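A table, a bag and a lot of patience: talking packing with Boyang Fan

By Zihan Yao
2024-10-01

I got to Boyang Fan's place in Wallden with a tote full of charging cables, which I had promised to bring and was a little ashamed of. She looked in, laughed, and told me to put it on the floor. "Floor first," she said. "Nothing goes on the table until we know where it's going to end up."

If you've read her little guide to packing small things (the one that got passed all over my building back in May), you'll know Boyang is a bag person. Clear ones with a zipper, flat when empty, in a couple of sizes. She used to pack sample kits for a stationery company called Idix, swatches and pen refills mostly, and she says she must have filled 1,000 bags in her first season there. "I was terrible at it," she told me. "I stuffed them! Everybody stuffs them. You open the bag a tiny bit at one corner and you poke things in like you're feeding a parking meter."

So we started with the table, because she wanted to talk about the table. She's very serious about surfaces. She likes them pale and plain, and she likes to be able to see where one thing stops and the next starts.
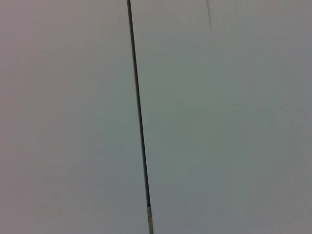

Pale gray on both sides, with one dark line between them.

"Small stuff disappears on a busy surface," she said. "I had a wood grain desk for years, gorgeous thing, and I lost every earring back I ever put down on it. Then I moved to a plain one and suddenly I could find a SIM card." I asked if she ever put down a mat or a tray to keep things together. She used to, a felt one from Zou, and she gave it up when she noticed she was just leaving things on it for weeks. "A tray is a place to put things off. I don't want a place to put things off."

I have three trays. I did not mention the trays.

Her method, if you can call it that, goes like this. Lay the bag down flat before you pick up anything else. Decide what goes in it, out loud if you have to. Open the zipper all the way across, wider than you think you need. Put the biggest thing in first, along the bottom edge, and slide the rest in beside it so the bag stays flat. Then press from the bottom up toward the zipper with the side of your hand and close it in one go.

"People hate the all-the-way-open part," she said. "They think it's extra work. But watch somebody fight a half-open bag, it's painful, they've got one hand in there and the other one hanging on to the corner." I told her I was that somebody. She was nice about it.

What I wanted to know was why she lays the bag down on its own first. I'd always held mine in the air and dropped things in. She said that holding it uses up a hand, and that the slippery ones fold over on themselves the minute you let go. Flat on the table, it stays where it is and you can take your time — which was sort of the theme of the whole afternoon.
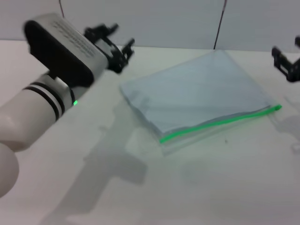
The bag at a tilt on the white tabletop.

She also doesn't care if it's straight. I figured a person with this many opinions would line the bag up with the edge of the table, but she waved that off. "Turn it however your hands like it. I'm right-handed, so mine always drifts a bit. Who's checking?"

We talked about labels for a while. She's mostly against them for clear bags (you can see what's in there!) and mostly for them when the contents all look alike, which is where my cables came in. She had me sort them by what they plugged into, then gave each bunch its own bag and wrote on a scrap of paper to slip inside. Her rule is no more than 4 cables to a bag. I argued for six and lost.

Does she ever throw bags out? When the zipper quits, she said, and not before. She washes them, hangs them over a wooden spoon to dry, and has one left from a set of Ulumer travel pouches that she swears is older than her nephew. "The zipper's a little crunchy. It still closes."

Before I left I asked what she'd tell someone staring down a whole drawer of this stuff. She thought about it while I was putting my shoes on.

"Do one bag," she said. "Do one and go have lunch. My mother has 86 buttons in a cookie tin and she's been meaning to sort them since I was in school, and it's only because she wants to do it all in one day."

My cables fit in five bags, by the way. There's one cord left over that neither of us could identify, and she made me take it home.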